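Tretthorpe lettings, Unit 9: combined kitchen and sleeping area. Interim safety checklist, April. Completed by Anisa Tjoa, checked by Vratislav Koubek.

Key: S = satisfactory, A = action needed, N = not tested at this visit.

## 1. Cooking area

- [x] Hob seated level in worktop: **S**
- [x] Worktop free of paper and cloth within 20 cm of the burners: **S**
- [ ] Utensils stored away from burners: **A**. Spatula standing in the left wok, handled utensil left under the lid of the right wok. Handles to be kept inside the line of the worktop.
- [ ] Gas shut-off valve: **N**. Refer to Urrego for the annual gas check.
- [x] Chopping board: **S**. Leaning against the wall to the left of the woks. Stable when touched. Would be better laid flat.
- [x] Bottles near heat: **S**. One small red bottle, left of the woks.

## 2. Cabinets and worktop

- [x] Base cabinet handles tight: **S**
- [x] Door hinges, base units: **S**. One door drops slightly on opening. Adjusted with a screwdriver.
- [x] Wall cabinets fixed: **S**. Pulled by hand at both ends.
- [ ] Sealant at rear of worktop: **A**. Short gap near the curve. Reseal.

## 3. Plastic bags and waste

Used bags are a suffocation risk to small children and a slip risk on a smooth floor. Bags should be off beds and seating and inside a lined container.

- [ ] Bags off sleeping and seating surfaces: **A**
- [x] Container provided and lined: **S**
- [ ] Container kept out of the walkway: **A** 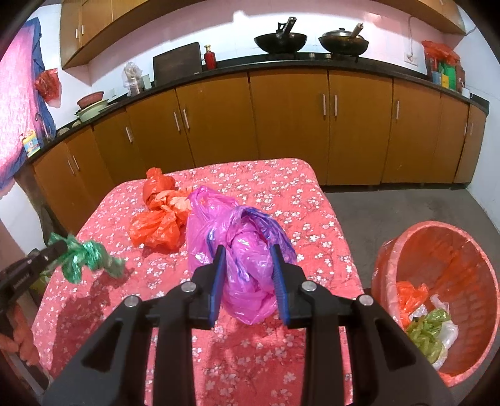

*Item 3, photo 1. Knotted bags on the flowered quilt; lined container on the floor to the right.*

Comment (AT): Knotting is acceptable for storage. It reduces bulk and makes the bag harder to pull over the face. It does not replace putting the bag away.

Comment (VK): Agreed. Liner folds over the rim, which is correct. Check the overhang each time the liner is changed. 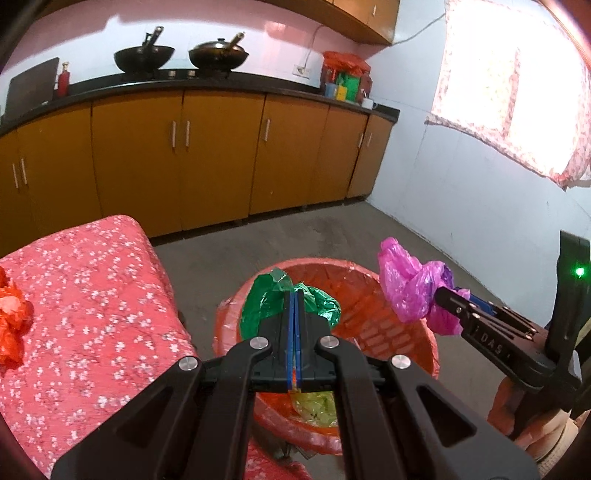
*Item 3, photo 2. Green and yellow-green bags in the container, magenta bag above the rim.*

Comment (AT): Slatted sides noted. Suitable for clean, dry bags only. Food waste to go in the lidded bin by the outer door.

## 4. Floor and access

- [x] Concrete floor sound, no loose edges: **S**
- [ ] Clear route from bed to door, 1000 mm minimum: **A**. Reduced by the container. Move it against the cabinets, away from the hob end.
- [x] Quilt clear of the floor on the kitchen side: **S**

## 5. Actions

| Ref | Action | By |
|---|---|---|
| 1.3 | Remove utensils from woks after cooking | Occupier |
| 2.4 | Reseal worktop, job 1493 | Flor Villca |
| 3.1 | Clear bags from quilt | Occupier |
| 3.3, 4.2 | Reposition container | Occupier |
| 1.4 | Book gas check | V. Koubek |

Copy to Fidelina Apaza for the unit file. Items marked N carry over to the next visit.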